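### 4.3 Setting the insertion target in Tomen

1. Open the wrist view and wait for the board outline to lock.
2. In the slot list, select the x16 slot. Tomen marks its long axis on screen.
3. Set the approach height to 200 mm and press **Save pose**.

**Note:** If two slots score almost the same, pick the target by hand.

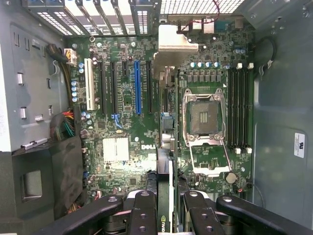
4. Turn on force guard before the first descent. The guard stops the arm and logs code 305 if the card meets the slot at an angle.
5. Run the move at low speed and check the log.

**Caution:** Do not start a descent with the planner in preview mode. Preview does not read the force sensor.

Code 676 means the saved pose is out of date. Repeat steps 1 to 3.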